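Urkier Folding Water Filter Pitcher Stand: Eight Months In

I bought the Urkier stand last November, mostly to get our big filter pitcher off the counter and up where the kids could reach the spigot without climbing on anything. It came in a flat box with 4 legs, a tray and a bag of screws, and it took me most of a Tuesday evening to put together (I did stop for dinner, and then for dessert).

The legs are powder-coated steel and they really are sturdy. Ours holds a full pitcher all day long and has never wobbled, even with a seven-year-old leaning on it — and believe me, he leans. I paid 60 dollars, a little more than the Clultov model my sister has, but hers has started to rust at the feet and mine still looks like new.

We go through so much more water now! Everybody pours their own, and the plastic cups come out in whatever colors are clean.

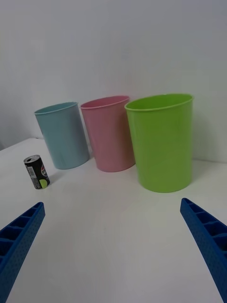

What I'd change

The drip tray is too shallow, and you'll be emptying it every morning if your family is anything like mine. The rubber feet also came loose, though a dab of glue took care of that.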